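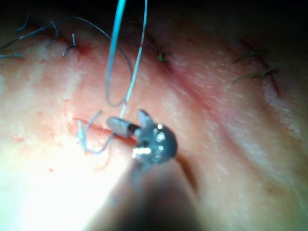 Needle in the driver, with earlier stitches along the upper wound line.

Minutes of the Lelletia suturing demonstration group
June 2024

Obaidul Thambiah in the chair. Apologies from the Bister office, who had a delivery to deal with and sent their good wishes and a tin of cookies, which were very well received.

1. Minutes of the last meeting
Agreed, with one correction. The February notes had the practice sessions down under the wrong room, and that has been put right.

2. Where we are with recordings
Obaidul took us through the log and was in very good spirits about it (rightly so, we all thought). The set now holds 3,792 recorded demonstrations, every one of them driven by a person at the console, and 744 of those have been watched through and labeled from start to finish. The labels cover picking up the needle, placing it, pulling the thread through and tying. There was a long and friendly talk about where "placing" ends and "pulling" begins, and it was agreed that the label changes when the driver lets go of the needle for the first time. Anything labeled under the old wording stays as it is until the Ngô team has had a chance to go over it.
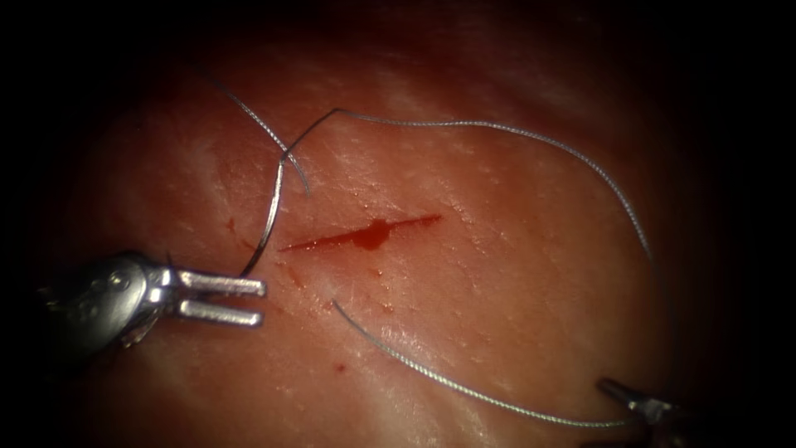

Thread lying over the tissue, grasper open at left.

3. Slack thread
This took up the better part of the meeting, and nobody minded. Our newer operators have been taught to tidy the thread before each stitch, and they do it beautifully, but each of them does it in their own way. Some sweep the loop up and over, some nudge it a little at a time, and one or two leave it lying and work around it. The question was whether the model can learn from all of that at once or whether we should ask everyone to follow the same habit. After a good deal of back and forth we settled on keeping the variety in the general set and recording 24 extra demonstrations in which the thread is always cleared to the same side. Dillari will train on both and bring the comparison to us.

It was also asked that operators slow down a touch when the two instruments come close together. The motion scaling on the console can be turned down for this, and the setting should be written in the log each time, please, even when it hasn't been changed!

4. Handing the needle over
Obaidul asked whether we should keep attempts where the operator fumbles a grip and then recovers. The feeling around the table was warmly in favor, provided the recovery is labeled as its own step. Attempts that are simply abandoned go in the separate folder, as before.

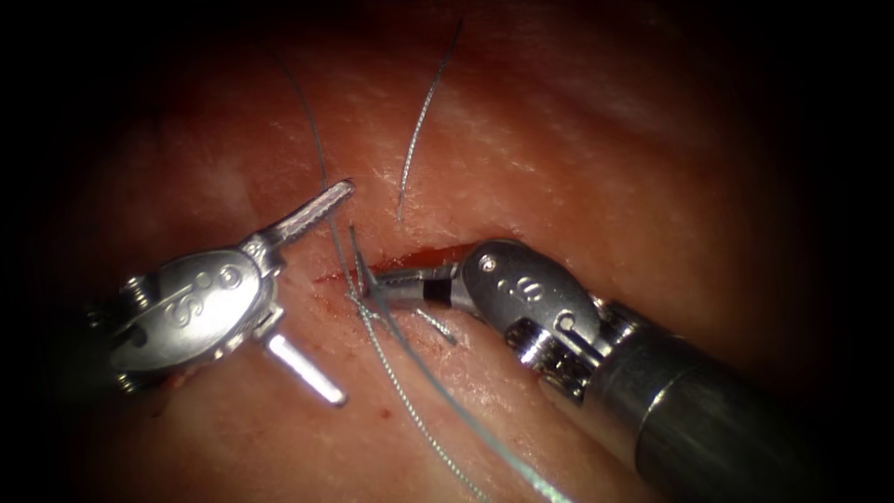 Ngô felt that the recoveries were worth more to the model than the clean runs, and asked that operators not be shy about them, or start over the moment a grip goes wrong, as a learner who has only ever seen perfect stitches has no notion of what to do after a poor one. This was noted with thanks, and the operator sheet will be reworded to say so.

5. Console time
There are 19 bookable slots before the next meeting. New operators have first call on the mornings. Please cancel through the sheet on the door if you can't make yours, so that another person can have it.

6. Any other business
The left foot pedal is still sticking, and Bister has been asked to look at it. Thanks were given to everybody who stayed late to finish the labeling.

Next meeting to be set by email. Obaidul will bring the comparison plots if Dillari has them ready by then.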